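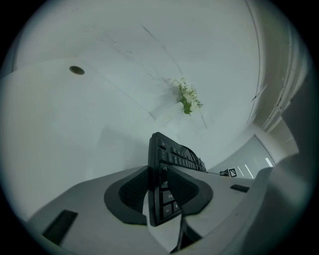 Setting up a 64-wrestler bracket for a one-day tournament

Last updated 3/29/20

These steps cover a single weight class with up to 64 entries, double elimination, wrestled to third place. The same method works for smaller classes. It assumes weigh-ins are finished and you have a final entry list. If you still expect scratches, stop and wait. Redrawing a bracket after the first bout has been called causes more trouble than a late start.

What you need

The entry list, sorted by weight class, with name, school, grade and season record
Head-to-head results between entered wrestlers
Blank bracket sheets, or bracket software
Bout cards, numbered in advance

Step 1. Clean the entry list

Check each name against the weigh-in sheet. Strike anyone who missed weight or did not appear. Check for the same wrestler entered in two classes, which happens when a coach moves a wrestler up and forgets to remove the first entry. Print the corrected list and have each head coach initial it.

Step 2. Pick the seeds

Seed eight wrestlers in a full class. In a class of 16 or fewer, seed four. Apply the criteria in this order and stop at the first one that separates the two wrestlers:

Head-to-head result this season
Record against common opponents
Placement at last year's tournament
Winning percentage, minimum ten bouts

If two wrestlers split their season meetings, the later result counts. A forfeit is not a head-to-head result. Do not seed on reputation or on results from a different weight class unless the wrestler moved within the last two weeks.

Step 3. Place the seeds

Number the lines 1 through 64 from top to bottom. The placement used at the Callen and Amaral meets is:

Seed 1: line 1
Seed 8: line 16
Seed 5: line 17
Seed 4: line 32
Seed 3: line 33
Seed 6: line 48
Seed 7: line 49
Seed 2: line 64

With this layout the top two seeds can meet only in the final, and no two seeds can meet before the quarterfinals. Check the quarterfinal pairs before going on. Each pair should add up to nine.

Step 4. Assign byes

Subtract the number of entries from 64. The result is the number of byes. Give the first byes to the seeds in order, then spread the rest evenly so that each quarter of the bracket has the same number, or is off by no more than one. Never pair a bye with a bye in the first round.

Step 5. Draw the rest

Draw the unseeded wrestlers at random onto the open lines. If two wrestlers from the same school land in a first-round bout, move the second one drawn to the next open line in the following quarter. Make this correction for the first round only. Teammates who meet later in the bracket wrestle the bout.

Step 6. Number the bouts

Give each weight class its own block of numbers so that a bout card cannot be mistaken for one from another class. A full class run this way has fewer than 150 bouts, so a block of 150 is enough. If the first class starts at 150, its block ends at 299, the third block ends at 599 and the fourth ends at 749. Number all first-round bouts before any consolation bouts, and leave byes unnumbered.

Step 7. Check and post

Have a second person read the bracket aloud while you follow along on the entry list. Every name should be read once. Post one copy by the head table and one near the warm-up area, and keep a third for the scorer. Write corrections on all three in ink, with initials and the time.

Running the consolation side

First-round losers drop into the consolation bracket on the same half. From the second round on, cross the losers to the opposite half to delay rematches. Allow the required rest between bouts and write the finish time on each card. The card runner should not call a bout until both finish times have been checked.

Software notes

Stimden and Skatent both place seeds automatically. In Stimden, lock the seeds before running the draw, or the draw will overwrite them. In Skatent, set the starting bout number for each class by hand. Print the bracket after every round in case the computer goes down.

Revised after the February meet with corrections to Step 5 from Khoa Đào.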